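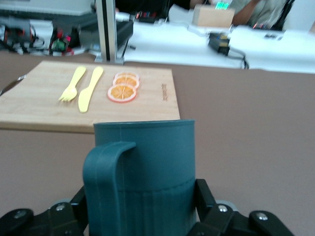
Caderno da oficina de escrita e edição — entrada de 30 de outubro de 2025

Assunto: revisão estrutural de "Zitdale", segunda versão completa, e preparação dos ficheiros para a edição digital.

Estado à entrada da sessão: manuscrito com 838 parágrafos numerados, quatro partes, narrador único em terceira pessoa. A numeração é a do ficheiro mestre e mantém-se até ao fecho da revisão, mesmo quando um parágrafo é eliminado (fica o número, com a indicação "suprimido"). Quem trabalhar sobre a cópia impressa deve usar estes números e ignorar os das páginas, que mudaram com a nova mancha.

1. Ponto de vista

Passagem completa à Parte II, à procura de saltos de ponto de vista. O critério é o combinado em fevereiro: o narrador só tem acesso ao que a protagonista vê, ouve ou recorda. Encontrei desvios em três tipos de frase.

a) Verbos de pensamento atribuídos a personagens secundárias ("ele percebeu que", "a irmã lembrou-se"). Substituídos por ação observável ou cortados.

b) Informação sobre Plestdale que a protagonista só vem a saber na Parte III. Há duas ocorrências no capítulo da estação. A primeira saiu sem dificuldade. A segunda sustenta o diálogo seguinte e fica marcada a amarelo, à espera de decisão.

c) Adjetivos que descrevem a protagonista por fora ("o seu rosto cansado"). Caso menor, mas repetido. Alterei os mais evidentes e deixei os que passam por autoimagem.

O capítulo do inventário não tem desvios. Serve de padrão para o resto.

2. Cronologia

Refiz a tabela de datas internas. A ação da Parte I ocupa seis dias, o que obriga a que a carta chegue a Zitdale antes do enterro. Na versão atual chega depois, embora uma personagem já a cite durante a cerimónia. Erro introduzido quando trocámos a ordem dos capítulos. Duas correções possíveis:

— antecipar a entrega da carta e reescrever a abertura do capítulo seguinte;
— retirar a citação da cerimónia e usá-la mais tarde, na cena da cozinha.

Prefiro a segunda. A cena da cozinha tem pouca matéria e a citação dá-lhe um motivo. Fiz um rascunho de 800 palavras para testar; está na pasta de alternativas, com o sufixo "cozinha_b". Ainda não foi integrado no mestre.

Fica também por resolver a estação do ano na Parte IV. Há geada num parágrafo e fruta por colher no seguinte. Pode ser intencional, mas não encontro nota nossa que o justifique.

3. Diálogo

Uniformização da pontuação. Travessão na abertura de cada fala, travessão a isolar o inciso do narrador, sem aspas. As aspas ficam reservadas para cartas, letreiros e títulos. A pesquisa automática apanha os hífenes usados por engano no início de linha, mas falha quando há um espaço duro antes do sinal. Convém correr a pesquisa duas vezes, com e sem espaço duro.

Tratamento: a protagonista usa "você" com o notário na Parte I e "o senhor" na Parte II, sem razão interna. Passei tudo a "o senhor".

Cortei verbos declarativos ornamentais (retorquiu, ripostou, asseverou). Restam "disse", "perguntou" e "respondeu", mais um "murmurou" no capítulo da igreja, que ali tem função.

4. Leitura em voz alta

Li em voz alta o primeiro capítulo da Parte II. O segundo parágrafo tem três subordinadas encadeadas e perde-se o sujeito. Dividido em duas frases. O final do capítulo repete a palavra "porta" em linhas consecutivas; a repetição aguenta-se na página mas cansa na leitura. Por agora não mexi.

O ritmo melhora nas cenas curtas. As passagens de viagem continuam longas, e a do comboio para Plestdale pode perder o parágrafo sobre a ponte sem prejuízo.

5. Ficheiros para a edição digital

Exportação de teste a partir do mestre. Problemas observados:

— as quebras de cena desaparecem quando são feitas só com linha em branco. Passam a ter estilo próprio, com asterisco centrado;
— o índice inclui a epígrafe como se fosse capítulo. Estava com estilo de título. Corrigido;
— os itálicos aplicados à mão mantêm-se, os aplicados por estilo de carácter perdem-se na conversão. Causa por apurar;
— a ficha técnica saiu ainda com o título provisório, "Sornham". Substituído na ficha e nos metadados. Falta verificar o cabeçalho das páginas pares na versão impressa.

Depois das correções, a segunda exportação passou no validador sem erros, com um aviso sobre a língua do documento, que estava vazia. Preenchida como pt-PT. Não repeti a validação.

6. Sinopse e nota biográfica

A Pacheco pede sinopse de uma página e nota biográfica curta, em ficheiros separados. A sinopse existente revela o desfecho, como deve ser num texto para a editora, mas gasta metade do espaço na Parte I. Reescrita com peso igual para as quatro partes. O texto de contracapa é outro documento e não deve ser feito a partir deste por simples corte.

Nota biográfica: retirar a lista de oficinas frequentadas, manter as duas publicações em revista.

Pendentes

— decidir a informação sobre Plestdale no capítulo da estação (amarelo no mestre);
— integrar ou abandonar "cozinha_b";
— geada e fruta na Parte IV;
— perda de itálicos na conversão, testar com um único capítulo;
— repetir a validação com o campo da língua preenchido;
— cabeçalho das páginas pares;
— passagem de ponto de vista às Partes III e IV, com o mesmo critério.

Cópia do mestre guardada no fim da sessão, com a tabela de datas na mesma pasta. Não trabalhar sobre a versão anterior, que ainda tem os capítulos na ordem antiga.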